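Girberg publishes first results of its household and shop work trial

Machines can already hang a shirt, but they are still slow with the next one, says the company

1 February 2024

Girberg, the automation company, publishes today the first results of its trial on everyday chores. The trial started in December and asks one simple question: which jobs in the home and on the shop floor can a machine do now, without a person standing next to it to help?

The answer of the company is a careful one. Some chores are close to ready. Many are not. Girberg has decided to publish both kinds of result, also those which are not flattering for its own product.

The trial uses the Dronitz system, a two-armed robot with jointed hands which Girberg develops together with its partner Brurberg. The tasks were chosen with the help of Joubert, a clothing retailer which also offers a repair and cleaning service to its customers. Staff of Joubert wrote down the small jobs that take time during their day, and from this list 30 were taken into the trial. They include hanging garments, closing zips, carrying baskets, wiping counters, folding towels and putting shoes back in pairs.

Every task was repeated under the same rules. The robot received no help once it had started, and an attempt was counted as failed if a person had to touch the robot or the garment. In total more than 2000 attempts were recorded.

What was found

Of the 30 tasks, the robot completed seven at a level that Joubert would accept from a new employee after the first week. These are mostly tasks where the object keeps its shape, such as carrying a basket or placing a boxed item on a shelf. Wiping a flat counter is also in this group.

Work with clothes was more difficult. Fabric changes its form each time it is touched, and a sleeve can hide the part which the hand needs to find. Hanging garments was tested in 700 attempts, more than any other task, for the reason that both households and shops asked for it first. Short-sleeved shirts on a wooden hanger gave the best results in this group. Heavy coats gave the worst, and thin knitted items were often pulled out of shape.

"I am often asked if the robot can do the laundry," said Lungile Botha, who leads the trial at Girberg. "I have to ask back, which part of the laundry? To move a shirt on a rail between other clothes is one job. To turn a wet sleeve the right way out is a different job, and there we are still weak. I would not sell this to a family today, and I prefer to say so."

Speed remains a second problem. A trained shop assistant hangs a garment in a few seconds, and the robot needs clearly longer, particularly when the rail is full and the neighbouring clothes are in the way.

"For us the speed is not the first worry," said Lindiwe Du Plessis, operations manager at Joubert. "If the work is done in the night, it may take its time. But in the morning the collar must sit properly and the hanger must face the correct direction. My colleagues do not want to come in and do everything a second time."

Moataz Hajji, who is responsible for hand development at Brurberg, added that the fingers will be changed in the next version. The present fingertips hold cotton well but can lose smooth lining material. A softer surface is being tested.

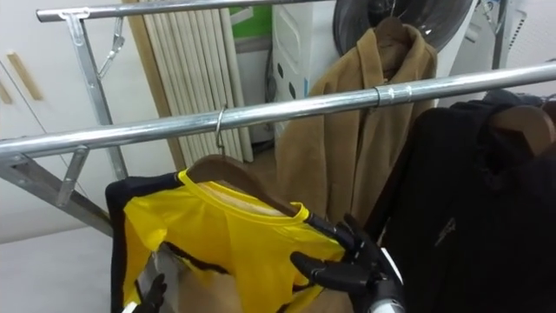
Next steps

The second part of the trial will look at complete chores in place of single movements. The robot will have to take mixed clothes out of a basket, find a free hanger, hang each piece and notice by itself when something has slipped. Deok-su Ryu will lead the measurements for Girberg. The rules for counting a failed attempt stay the same, so that the results can be compared.

Girberg does not give a date for a household product. A limited version for shops, for carrying and shelf work only, is under discussion with Joubert.

The full list of tasks, with the results for each one, is available on request.

About Girberg

Girberg develops automation for light work in shops, laundries and homes. The Dronitz system is its first product with two arms.

Press contact

Jacobus Pillay, Communications, Girberg
Interviews with the trial team can be arranged in English.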